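Finish for a light wood bench top - film finish or oil?
Workshop Surfaces > Finishing and Maintenance 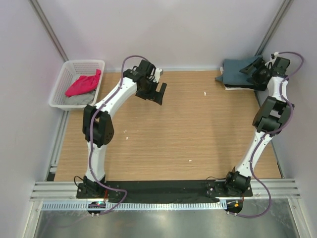 lpalacios_bench
Original poster
I need to settle on a finish for this top before December. The history is short. I sanded it to bare wood, put on one coat of Gudstead hardwax oil, and have been wiping it down daily with a damp cloth. After 5 weeks the grain feels raised to the fingertips across the middle, where most of the wiping happens. The color is a pale tan-orange and I would like to keep it that way, so anything that ambers heavily is out. Grain runs side to side, which means my wiping strokes have been going across it, front to back. The cloths live folded in the back right corner and that part of the top still feels smooth. White walls on the sides and back, so getting a sander tight against them is awkward and I would prefer not to take the top out.

Options as I see them:
1. More oil, same product, two or three coats.
2. Waterborne polyurethane, satin.
3. Leave it and accept the texture.

The top gets fabric on it all day. Snagging matters more to me than water rings. Opinions wanted, with reasons if you have them.

Leobardo

drakos_m
One coat of hardwax oil is not a finish, it is a primer for a finish. The label on the Gudstead tin asks for two coats and a week of cure before water. How long did you wait before the first damp wipe?

Raised grain after a single thin coat is what you should expect. Cut it back with 320 by hand, with the grain, vacuum, second coat, wait. I would not go to poly over oil without a full resand.

lpalacios_bench
Original poster
Two days. I did read the tin, afterward.

PreciousDP
I'll disagree with Michalis on the product. Hardwax oil is fine on a dining table that gets wiped after supper. A surface with cloth dragged over it daily is a different load. The wax component burnishes in the traffic area and the sheen goes patchy, so you end up reoiling the center twice a year and the edges never, and then the color drifts between them.

Waterborne poly, three coats, satin. On a top that pale it stays close to the raw color. Oil-based will go yellow on you inside a year.

On snagging: it is a function of the sanding and very little of the finish. A cured film at 320 or finer will not catch cotton. It will catch if you leave dust nibs, so knock those down between coats.

drakos_m
Film finishes on a soft top chip at the front edge. Then water gets under and you have a white line that can't be spot repaired. Oil you can repair in ten minutes with a rag.

PreciousDP
They chip if the edge is left sharp. Break it with a block before the first coat. I have a folding table done this way, 136 wash loads logged across it, no chips.

vvass
Does anyone know what species this is? The advice changes. Fine straight grain in that color could be several things, and if it is a veneered panel there may be very little thickness left after another sanding. Leobardo, look at an end.

lpalacios_bench
Original poster
It was sold as solid by Dervishi, species not on the invoice. I looked at the left end and the grain carries through. I can't name it.

vvass
Then you have room to sand. Still stay light.

I agree with Precious on the finish and with Michalis on the cure time. Waterborne poly feels dry in two hours and people start using it that evening. Leave it overnight before anything touches it, and keep folded cloth off it for longer than that. Fabric left sitting on a fresh film prints its weave into the surface, and the corner where you stack yours is the most likely place. I would clear that corner completely for the whole cure.

jomar_mq
Couple of numbers from my own bench, same use, sorting and folding linens. Ginum waterborne satin. One 500 ml can gave me three coats with a little left in the bottom. Sanded bare wood to 180, wiped with water on purpose to raise the grain, let it dry, hit it once with 320. Then coat one. That water step is the one people skip, and it takes care of the problem in the first post before any finish goes on.

Cloth weight matters too. I moved from heavy 430 gsm towels to something lighter for wiping and stopped leaving standing water at the back wall.

drakos_m
The deliberate water step I fully support. It works under oil as well.

lpalacios_bench
Original poster
Is there any way to do poly without taking the oil completely off? One coat, 5 weeks old.

PreciousDP
Some waterborne products will go over cured oil with a coat of dewaxed shellac between. I wouldn't bet a bench on it. Hardwax leaves wax in the pores and adhesion is a guess. Sand to bare wood. Wipe with mineral spirits, let it flash off, and look at it under a low light from one side. Any patch that looks darker still has oil in it.

vvass
Along the back wall where the sander won't reach, use a card scraper. Pull it with the grain, left to right. A Nerik detail pad also fits but loads up fast on wax and you will go through a lot of paper.

jomar_mq
Seconding the scraper. Mask the white wall first. Low-tack tape, pulled while the last coat is still soft, otherwise it tears the film at the corner.

lpalacios_bench
Original poster
Plan as it stands: clear the top, scraper along the back, 180 then the water step then 320, spirits, three coats waterborne satin. I'll try the first coat on an offcut from the same Dervishi board and compare the color dry.

drakos_m
Put oil on the other half of that offcut. Two coats this time, full cure. Then wipe both for a couple of weeks and post which one you'd rather live with.

lpalacios_bench
Original poster
Fair. I have enough offcut for both. Starting on it tonight after 7.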